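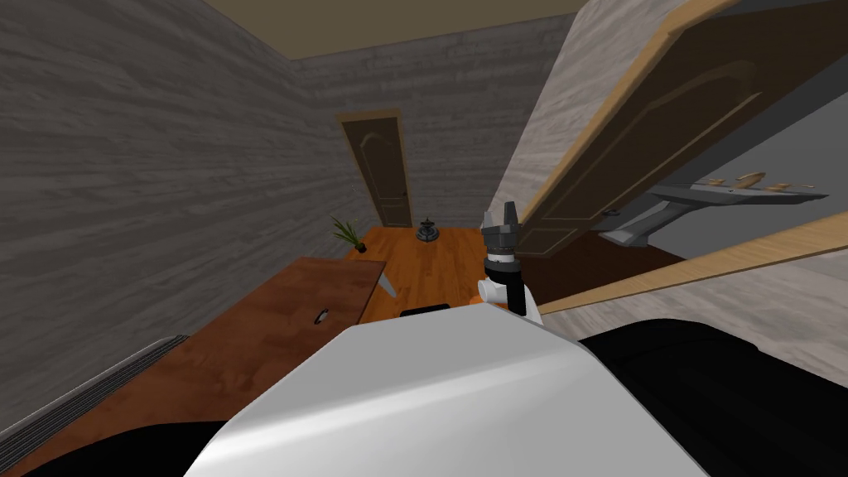
シミュレーターの中に作られた部屋。上を向いた二本指のグリッパーと、奥に茶色の扉

「すみません、散らかっていて。画面の中の部屋のほうが、よほど片づいているんですよ」

共同工房クロルゲート(Clorgate)の二階、窓際の作業机に通されると、その人はまずそう言って笑い、積み上がった箱をひとつずつ床に下ろして、私の座る場所をこしらえてくれた。お茶まで出していただいた。取材というより、親戚の家に上がりこんだような午後である。

平日の昼間は印刷関係の会社に勤め、夜になると自宅か、この工房かのどちらかで、双腕ロボットのシミュレーション環境をこつこつと組んでいる。プロジェクトの名前は「メマリ(Memari)」。由来を尋ねると、「響きだけで決めました。もっともらしい由来を考えようとしたこともあるんですけど、三日で忘れました」とのこと。始めてから二年になるという。

もともとは木工の人だった。工房に通いだしたのも椅子を直すためで、ロボットとは縁もゆかりもなかったそうだ。それが、隣の机で誰かが小さなアームを動かしているのを眺めているうちに、自分でもやってみたくなった。ただ、本物の腕を買うお金はないし、置く場所もない。

「それで、先に部屋のほうを作ろうと思ったんです。腕はいつか買えるかもしれないけれど、動かす部屋と動かし方は今から作れるでしょう。木工をやっていると、まず置き場所から考える癖がつくんですよ。工具棚を作ってから工具を買う人って、けっこういますよ。私がそうでした」

部屋づくりの話になると、声が一段明るくなる。灰色の板壁、木目の床、引き出しのついた茶色い机。扉には上がアーチになった飾りの凹みがある。最初は真っ白な箱の中に腕だけを立てていたのだが、あまりに寂しくて続ける気が起きず、壁に板を張り、扉を入れ、とうとう植木鉢まで置いてしまった。

「植物は何の役にも立っていません(笑)。葉っぱがとがっているので、描画がちょっと重くなるくらいで。でも、あれがあると帰ってきたなという感じがするんです。夜の十一時に開く部屋ですから、少しくらい居心地がよくないと」

扉にはずいぶん手こずったらしい。開いた向きを軸で決めるのだが、軸の位置がわずかにずれると、扉が枠を突き抜けて壁の中に入ってしまう。蝶番なら本物を何十枚も付けてきたのに、画面の中ではまるで勘が働かない。結局、家の扉の前にしゃがみこみ、開けたり閉めたりしながら寸法を測ったそうで、「家族にはだいぶ心配されました」と、これも楽しそうに話してくれた。

では腕のほうはどうだろう。形は白と黒を基調にして、先端には灰色の二本指のグリッパーがついている。関節の動く範囲や重さは、工房の仲間が公開している「ラクスダール(Laxdal)」という部品集を土台に、自分で書き直していった。設定ファイルは今のところ636行。印刷したものを見せてもらったが、余白という余白に鉛筆の書き込みがあり、数字の横に「重すぎ」「やっぱり戻す」などとある。紙で直すのは仕事の癖らしい。

「画面で見ていると、どこも正しく見えてしまうんですよね。紙にすると、あれっ、ここだけ単位が違うじゃないかって。ミリとメートルを取り違えていて、腕が机の上に豆粒みたいに立っていたことがあります。かわいかったので、その日はそのまま保存しました」

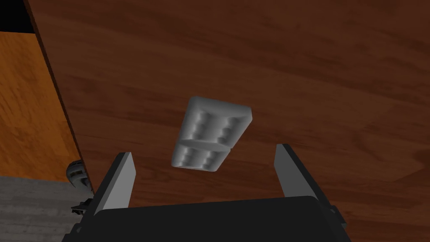 手先の側から机を見下ろした画面。二本の指のあいだに、こぶ状の凹凸が並ぶ淡い灰色の板

いま取り組んでいるのは、物をつかむところだ。つかむ、と口で言うのは簡単だが、計算の上ではこれがなかなかの難物で、指と物がほんの少し重なっただけで押し返す力が跳ね上がり、物が部屋の隅まで飛んでいく。指をやわらかめに設定すれば、今度は指のほうが物にめりこむ。ちょうどよいところを探して、夜ごと少しずつ数字を動かしては眺めるのだという。

「平らな板なら、まあ、なんとかなるんです。表面がでこぼこしていると難しい。どのこぶに先に触るかで、次の瞬間の傾き方がまるで変わりますから。見た目のでこぼこと、計算に使う形のでこぼこは別々に持たせてあって、計算のほうはうんと単純にしています。これを覚えるまでに、ひと冬かかりました」

見た目の形と、当たりを調べるための形。話をうかがいながら、私は洋裁の型紙のことを考えていた。そう言ってみると、しばらく首をひねってから「仮縫いのほうが近いかもしれませんねえ」と返ってきて、そこから話は十分ほど、お母さまの足踏みミシンへとそれていった。たいへん面白かったのだが、紙幅の都合で泣く泣く省く。

つかむ練習は、オヴェセック(Oveseck)と名づけた小さなプログラムに任せてある。寝る前に走らせておくと、物の位置や角度を少しずつ変えながら、ひと晩で500回ほど試してくれる。朝は台所で湯を沸かしながら、その記録を読む。

「成功した回は、あまり見ないんです。失敗した回を順番に見ていくと、似た転び方が集まってくるんですよ。指が片方だけ先に届いてしまうとか、机の木目に見とれて、私が肝心なところを見逃しているとか。あ、最後のは私の失敗ですね」

木目の話が出たので、机の天板について聞いてみた。赤みの強い茶色に、うねるような濃淡の筋が走っている。木工をやる人の目から見て、あの天板はどうなのだろう。

「正直、木取りとしてはあやしいです。あんな流れ方をする板で机を作ったら、反りが怖い。でも画面の中では反りませんからね。湿気もないし、やすりがけもいらない。最初はそれがうれしかったんですけど、だんだん物足りなくなって、今でも月に一度は下の木工室で何かしら削っています。手が粉だらけになると落ち着くんです」

本物の腕はいつごろ迎えるのだろうか。貯金はしている、とのこと。ただし、先に机を作るそうだ。画面の中の机と同じ高さ、同じ奥行きで、引き出しもひとつ付ける。材はもう決めてあって、工房の材料置き場の奥に、名前を書いた札をつけて寝かせてある。

「腕が来たときに、机の高さが違ったらかわいそうでしょう。せっかく練習してきたのに」

帰り際、その材を見せていただいた。表面を手のひらでひとなでして、「まだ少し重いですね。十月には切れるかな」と言い、札の向きを直してから、階段の下まで見送ってくださった。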